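Best live album you found by accident?

gtosh_136
I'll start! I was after the second Dirkano record and the shop only had the live one, so I took that home instead, and wow. The drummer speeds up on nearly every song and it makes the whole thing feel like it could tip over.

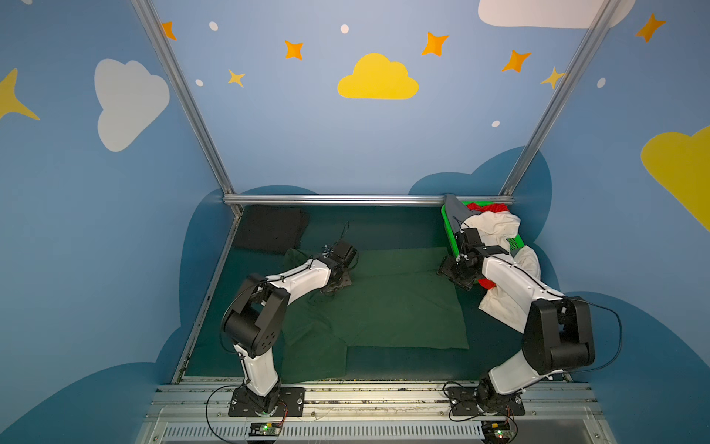

Side two is where it really gets going. There's a version of "Climport" that runs 16 minutes (the studio one is barely four) and the bass player just sits on one note for ages until the guitars come back in. I've played it every night this week. What's yours?
- Greer Tosh

paperfuzz
Love that you like it, but the live "Climport" is way too long for me. The single has everything I need.

gtosh_136
Too long?? The slow part is the best part!

hollow_kick
With Greer on this one. Mine is Dalgleish, the October show. You can hear the singer forget the second verse and the crowd does it for her. Gives me chills.

paperfuzz
OK yes, that Dalgleish one is great. Still say most live albums could lose 2 songs and a drum solo.

slowreader
Is the Dirkano one on CD or only vinyl? My turntable is in pieces.

gtosh_136
Both - the CD has an extra encore, but it fades out early.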